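4. Holding a desk without sitting at it

4.1 What the booking record says

On paper, the question of who may sit where at Cirklow was settled before we arrived. Each of the 48 desks on the upper floor could be reserved through Skedus, the company's booking software, for a morning, an afternoon, or a whole day. A reservation that was not confirmed at the desk lapsed and the desk returned to the pool. The policy document runs to several pages and uses the word "seamless" in its title. It forbids leaving personal items on a desk overnight, and it says nothing at all about leaving them there over lunch.

The Skedus record is clean and easy to work with, and for a while we were tempted to write the whole paper from it. It shows a floor of cheerful nomads. People book a variety of desks, cancel politely, and rarely stay put for more than a day or two. Our first draft of this section contained a map of that movement with a great many arrows.

The arrows did not survive the fieldwork. Several of the people who moved most often in the record sat in one place for the whole study. They had booked whichever desk the software offered first and then gone to the one they liked. Others had not booked since the spring and saw no reason to start. One respondent, asked which desk was hers, pointed to it at once, and then explained at some length that the office had no assigned seating.

4.2 Walk-throughs and the definition of a marker

We therefore fell back on walking. Over 11 weeks, Urquijo and Afridi took turns passing through the floor at set times and noting, for every desk, whether a person was sitting there and whether anything had been left on it. We call the second condition, in the absence of the first, a marked desk. The walk-throughs produced 1192 marked-desk observations, which form the main body of data for what follows.

A marker, for our purposes, is any portable object on the desktop that did not belong to the standard equipment. This excludes monitors, cables that went with the monitors, and the small printed card with the booking code, although the card was moved so often that we came to regard it as a marker with an identity problem. Food counts. Crumbs were debated and then left out, against the wishes of one coder.

We recorded the kind of object and its position. We did not record the owner, and in most cases could not have. Nor did we ask about the objects at the time, for the practical reason that asking "is this yours?" in a shared office is widely understood as a threat. Intentions were taken up later, in the interviews, where people were generous with explanations of their own belongings and quite merciless about everyone else's.

4.3 Expensive markers and cheap ones

Earlier work on libraries and waiting rooms has tended to rank markers by how personal they are. Abbasi and Shaikh [7] propose a scale that runs from clothing at the strong end to newspapers at the weak end, on the argument that a coat implies a body and a newspaper implies only that somebody once had time to read. The scale works well for their reading room. It worked less well at Cirklow, where coats were hung on a rack near the stairs and the only newspaper we saw was under a plant.

We found it more useful to sort markers by cost, meaning what the owner gives up while the object stays behind. A laptop is a costly marker. It holds a desk beyond all dispute, but its owner cannot work anywhere else in the meantime and spends part of lunch wondering whether it is still there. A bag is nearly as costly. A notebook costs something if it is the current notebook and nothing if it is an old one, and at least two respondents admitted to keeping an old one for the purpose.

At the cheap end are drinks. A mug, a cup, or a bottle is seldom worth stealing and is seldom missed by its owner between one sip and the next. On the logic of the Abbasi and Shaikh scale it ought to be a feeble sort of claim, easily read as litter. It was by far the most common kind of lone marker we met. Of the marked-desk observations, 391 involved one object only, and drinks made up the largest group among them.

Respondents took these objects seriously. "If there's a drink, there's a person," said one member of the sales team, in the tone of someone passing on tribal law. Another had walked past a desk with a cup on it for most of a week and had only then looked inside the cup. He declined to describe the contents, but said that he had kept walking past it afterward too, since by then it seemed established.

What people read, as far as we can reconstruct it, is a kind of promise to return. A drink with something in it is unfinished business. An unfinished drink was treated as a stronger claim than an empty one, and a capped bottle gave readers the most trouble. It might belong to a careful person who had stepped away for a minute. It might also belong to a careless person who had gone home. The cap, we were told more than once, could go either way.

Position mattered as well, though here our respondents disagreed with one another so steadily that we offer the point with caution. Objects set in the middle of the desktop, where a keyboard would go, were read as deliberate. Objects set near a rear edge were read by some as the habit of a tidy worker clearing space, and by others as something pushed aside by the last person who did not care to deal with it. Lazăr, who ran the card-sorting task, reports that the same arrangement was put in the "taken" pile and the "free" pile by two colleagues who had shared an office for years and who both seemed hurt by the result. A desk with one bottle on it, of the kind that divides opinion, is given in Figure 2.

Figure 2. A desk with a single marker: a plastic bottle with a green cap, standing toward one end and close to the back edge.

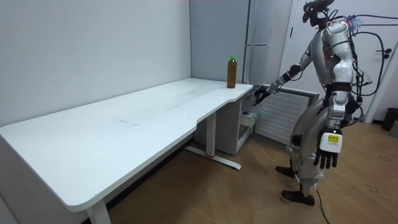

4.4 Challenges, and the general shortage of them

If markers are claims, one would expect them now and then to be contested. We had set aside a code for this and had drawn up a form with room for the outcome, the tone of voice, and any third parties. The form was hardly used. In all the walk-throughs we witnessed only a handful of cases in which somebody moved a marker and sat down, and in each of them the person first looked around the floor for long enough to be seen looking.

The usual response to a doubtful marker was to go somewhere else. This held even when the desk had been properly booked by the person turning away from it. One analyst, with a confirmed reservation on his phone, found a lunch box on his desk and spent the afternoon in the kitchen. Asked why he had not simply moved it, he said that he did not want to become the sort of person who moves a lunch box. The reservation stayed confirmed until the end of the day, so that in the record he appears as a satisfied user.

We think this explains a good deal of the gap between the Skedus figures and the floor. The software settles disputes between bookings very well. It has no view on lunch boxes. A claim made in plastic is met by the next person in line at close range, and to overrule it calls for a small act of rudeness that the app cannot perform on anyone's behalf.

Those who did move markers had a method, and the methods were alike. The object was picked up, placed on the next desk over, and set down more neatly than it had been found. Shaikh [9] notes the same gesture at the Plitard site and calls it "restitution." Our own impression is closer to laundering: the neighboring desk is now marked, its claim is as good as any, and the person responsible is busy with a spreadsheet. On one occasion a mug traveled the length of a row this way before returning to the kitchen, having held every desk in it for part of an afternoon.

4.5 Limits of the walk-through data

Three cautions are in order before the interview material. The first is that the walk-throughs were no secret. Staff knew us by the clipboard, and a few took to arranging their belongings in ways that we suspect were meant for us. A rubber duck that appeared on a corner desk in the final weeks has been coded as a marker, under protest.

The second is that Cirklow is one office with its own manners. Preliminary notes from Dhanial, where the desks are longer and are shared in pairs, suggest that a lone drink there is read as belonging to whoever sits at the other end, and so holds nothing. We have not tried to merge the two sets.

The third concerns the authors. Both observers needed somewhere to write up their notes, and neither was ever issued a Skedus account. For most of the study we used the desk by the printer, which we kept by means of a scarf. These observations have been removed from the totals given in 4.2.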